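Talebi 申诉数据集说明

Talebi 收录了 Tretimcombe 业余摔跤联赛的书面申诉及裁决,共 321 条。联赛规程规定,申诉须在比赛结束后当场递交,用墨水笔书写,一事一纸。遵守这一条的人不多,所以原始材料里有餐巾纸、停车票背面,还有一份写在绷带包装上,字迹意外地工整。

当前版本发布于2022年9月6日。

数据来源

材料来自联赛秘书处的档案柜。Trandusstead 和 Trernstead 两家俱乐部贡献了其中的大部分,两家互相申诉的历史比联赛本身还长,早年的几份往来信件没有收入,措辞上有些困难。

纸面材料先扫描,再人工转录。错别字照录,感叹号连用超过 4 个的统一截到 4 个。这是整个转录规范里争论最久的一条,目前的结果谁都不满意,暂且这样。

文件结构

appeals.csv:主表,一行一份申诉
rulings.csv:裁决结果,用 appeal_id 与主表关联
rules.txt:联赛规程全文,含已废止条款
changelog.txt:改动记录

主表字段

主表有 6 个字段。

appeal_id:申诉编号。撤回后重新递交的算新编号,所以同一件事可能出现好几次,语气逐次升级。
club:递交方俱乐部。
weight_class:级别。原文写“大个子那组”的,按当日秤重表补全。
category:争议类别,取值为 weigh_in(称重)、uniform(服装)、scoring(判分)、conduct(行为)和 other。other 里主要是关于垫子气味的。
text:申诉正文。
fee_paid:是否缴纳申诉费,true 或 false。空值表示付了,但付的是实物。 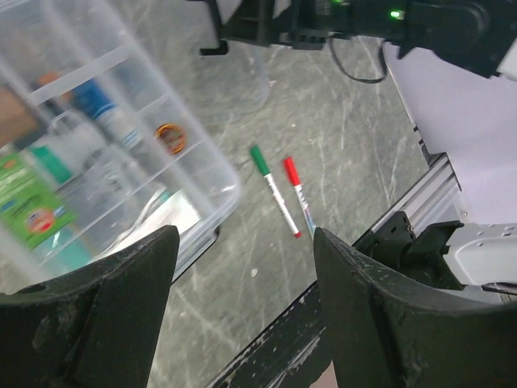
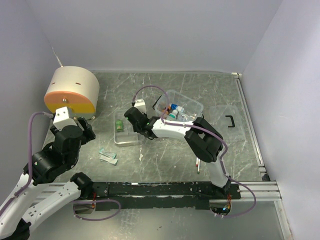
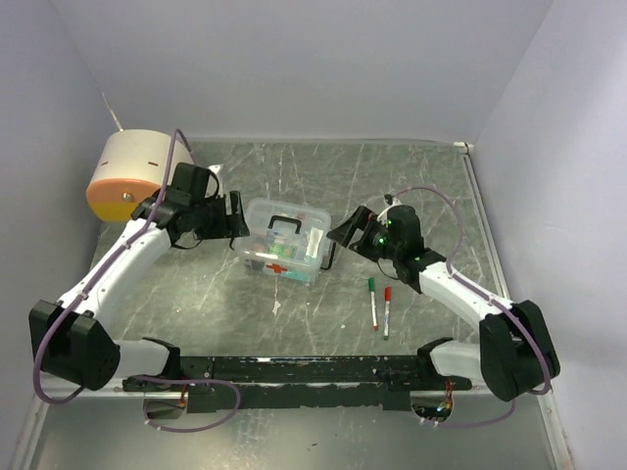 标注方法

category 由两名标注者分别填写,不一致的交第三人定夺。称重类最省心,数字摆在那里,吵的只是秤准不准。服装类最费神:规程要求摔跤服“颜色端正”,这四个字从来没有定义过,Trernstead 的橄榄绿究竟端不端正,裁决前后换过好几种说法。我们只记录裁决,不替联赛统一口径。

行为类里有一批申诉对象是观众。规程对观众没有管辖权,裁决多为“知悉”。请把它当作一种结果来处理,别当成缺失值,已经有人这么删过一次了。

裁决表

rulings.csv 的 outcome 取值为 upheld(成立)、dismissed(驳回)、noted(知悉)。reason 字段保留原文,长度差异很大,最长的一条接近小论文,最短的一条是“否”。

正文超过 400 字的申诉没有一份被判成立。样本偏小,不宜据此得出写作方面的建议,不过想递长文的俱乐部可以自己掂量。

已知问题

一、早期表格没有级别一栏,补全时参照的秤重表有水渍,个别公斤数存疑,已在 changelog.txt 里逐条列出。
二、Trandusstead 有一个赛季的申诉全部用铅笔书写,按规程本应无效,但秘书处照收了。我们也照收。
三、有几份裁决的日期早于申诉日期。核对过原件,原件就是这样写的。
四、other 类过于宽泛,下一版会拆出场地类,计划十一月完成。

适用与不适用

适合用来做短文本分类练习、规程修订的参考,或者给新裁判培训时读一读,让他们对这份差事有个准备。

不适合用来判断哪家俱乐部更讲道理。两家都来信问过,回信用的是同一份模板。也不要用来预测裁决结果:联赛的裁判人选每季轮换,对“过度庆祝”的理解跟着轮换。

隐私

选手和裁判的姓名已替换为代号,受伤情况的细节已删去。级别加上俱乐部,有时仍足以让熟悉联赛的人认出是谁,最重的那一级尤其如此,请不要尝试还原。发现漏删的姓名,请把 appeal_id 发给维护方,不必附上本人照片。

许可

可自由用于研究和教学,转载时注明 Talebi 及版本日期。rules.txt 的版权归联赛所有,随数据附上以便查阅,请勿单独出售。

反馈

更正请写明 appeal_id、字段名和建议的取值。对裁决本身不服的,请向联赛递交,用墨水笔,一事一纸。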